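Home Programs Rentals Newsletter Contact

Plavine Community Hall -- Fall Walk-Through Checklist, With Comments

Walked by Malathi Rajan, 11/17/19. Comments are mine unless marked T.G., which is Torquil Gourlay, who came along for the basement and the roof hatch and was very good company on the ladder.

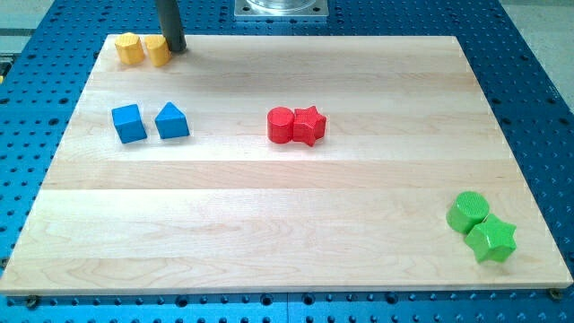
I've kept to the order of the old Innes form, so that anybody who wants to lay this year's sheets next to last year's can do it without hopping back and forth. OK means I looked at it and was happy. FIX means it needs doing before the holiday suppers start. WATCH means leave it be for now, but please look again in June when we do the short version. I do go on a bit in the comments, I know, but last year's sheet had "see stairs" written on it in three places and I spent half a morning wondering what I was supposed to see.

1. FRONT ENTRANCE AND RAMP

Ramp surface clear and sound -- OK
Handrails firm, both sides -- FIX
The left rail wobbles at the bottom post. You can feel it if you lean on it the way a person coming down with a casserole would lean on it. The bolts themselves are tight, so I think the trouble is in the concrete around them. T.G. agrees and would like to see the post reset and not just shimmed again.

Door closes by itself and latches -- OK
It closes a little fast for my taste. I stood and let it shut behind me several times and it caught my heel once. One turn on the closer would probably do it, whoever has the small screwdriver.

Entrance mat flat, no curled corners -- FIX
Curled at the corner nearest the coat hooks. I put the umbrella stand on it for the time being, which looks silly but works.

Outside light comes on at dusk -- OK
I waited for it, and had a very nice chat with the lady from the corner house while I did.

2. MAIN HALL

Exit signs lit -- OK
Exit doors open from inside without a key -- OK
Both pushed open easily. The east door scrapes a bit at the bottom, same as ever. It isn't bad enough to call a FIX, but if we get a wet winter I'd like somebody to try it again.

Exit paths clear -- FIX
Stacked chairs in front of the east door again. I moved them myself, and I've taped a note to the wall asking people to please use the alcove. The chairs are on the rolling carts now, so it takes no time at all to push them over.

Capacity card posted and readable -- WATCH
The card says 105, and it's faded nearly to nothing from the afternoon sun. I could read it because I knew what it said. Emville sends out replacements if you write and ask, and I'll do that this week.

Floor free of trip hazards -- OK
One lifting board near the stage steps has been screwed down since last year and it's a lovely job. You'd have to know where to look.

Stage steps and edge marking -- FIX
The yellow tape on the top step is worn right through in the middle. We need the wide kind, please. The narrow kind peeled off within a month when we tried it for the spring concert, and poor Torquil was picking it off his shoes.

Curtains clear of lights and heaters -- OK

3. KITCHEN

Extinguisher in place, gauge in the green, tag current -- OK
Fire blanket in place -- OK
It had wandered into the drawer with the dish towels. It's back on its hook by the door now, and I'd be so grateful if it could stay there.

Refrigerator temperature -- WATCH
It read 40 on the shelf thermometer when I came in and the same when I left. That's as warm as I'd like it to get, so I've turned the dial down one notch and left a card on the door for people to write down what they see. Please do fill it in, even if you've only stopped by to fetch the coffee pots!

Stove knobs and pilot lights -- OK
The back right knob is stiff but it turns.

Range hood filters -- FIX
Sticky. They want a long soak in hot water and dish soap, and a second pair of hands to put them back, as the clips are fiddly. I'd set aside an hour for it.

First aid box stocked -- FIX
Plenty of bandages, no burn dressings, and the tweezers have gone missing. I'll bring a pair from home for now.

4. BASEMENT AND STAIRS

Stair treads and lighting -- OK
I counted nothing loose on the way down and nothing loose on the way up. The new bulb at the turn makes such a difference. I used to dread that corner.

Electrical panel clear for three feet in front -- FIX
The rummage sale boxes have crept over again. T.G. carried most of them to the far wall while I wrote this. There are still a few heavy ones I asked him to leave alone, and they should go before anything else on this list.

Panel labeled -- WATCH
Labeled, yes, though two of the breakers say "kitchen?" with a question mark. Torquil has offered to come by with a lamp and work out which is which.

Furnace room door closed, nothing stored inside -- OK
Furnace service tag -- OK
Fandton serviced it this fall and left a tidy tag with the date on it. Filter is clean.

Water heater -- OK
No drips, no rust at the seams, and the pan under it was dry as a bone.

Sump pump runs when float is lifted -- OK
T.G.: Ran straight away, sounds healthy. Cord should be hung up off the floor, there's already a hook for it.

5. ROOF HATCH AND ATTIC

Ladder feet and rungs -- OK
Hatch opens and seals -- WATCH
T.G.: Seal is getting hard along the north side. Not leaking now as far as I can tell. Would replace it in June with the gutters.
I stayed at the bottom and held the ladder, so I'll take his word for it.

Signs of water or animals -- OK
One old wasp nest, long empty. He brought it down to show me and I could have done without.

6. ALARMS AND EMERGENCY LIGHTS

Smoke alarms tested -- FIX
All sounded except the one in the coat room, which gave a sad little chirp. It needs a new battery, and the cover is cracked too, so we may as well replace the whole thing.

Carbon monoxide alarm tested -- OK
Emergency lights hold for the full test -- OK
Phone list posted by the kitchen door -- FIX
Two of the numbers on it belong to people who have moved away. I've crossed them out in pen and will type up a fresh list.

MONEY AND ODDS AND ENDS

I priced the small things at the hardware store on my way home. The wide stair tape, the smoke alarm and the burn dressings come to $74 together, and a new entrance mat of the heavy sort is $53. The handrail is another matter and I haven't tried to guess at it. Torquil is going to ask for a price on resetting the post.

If you rent the hall or run one of the groups and you've noticed something I missed, please write it on the back of this sheet, which is on the clipboard inside the office door. Put your name by it, too, so I can ring you up and ask where to look.

Checked by: M. Rajan
Second check, basement and roof: T. Gourlay
Next short check: June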